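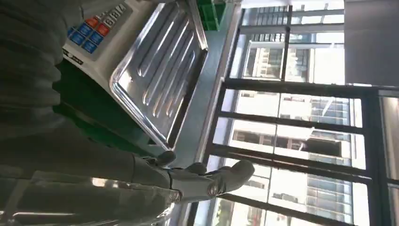
Maham Bajwa disputes the name. The Sernero slip, she argues, was a weighing error that happened to involve a hand, and most accounts put the two the wrong way around.

Posted September 19, 2025
By the Penrose desk

The Sernero slip is a fault in robots that weigh and bag goods with jointed hands. A finger stays in light contact with the scale tray while the weight is read, and the reading comes out high or low. It was first logged in December at the Gonen packing site in Bruston, where 80 bags left the line underweight. The largest shortfall was 8 grams in a bag marked 1000 grams.

The cause was traced to the fingertip sensors. Contact below a set force was treated as no contact at all, so the arm reported itself clear - and the scale reading was accepted.

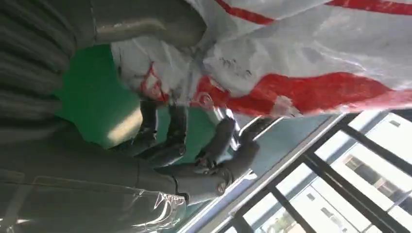 Can the same fault affect the handling of sacks? It can, in a different form: a hand that misses light contact may start to pull away while a finger is still caught in the weave.

Gonen changed the control software so that the arm backs off before each reading and the scale must hold steady for 2 seconds. Later units also compare the reading before and after the hand withdraws. Older units without this check are still in use.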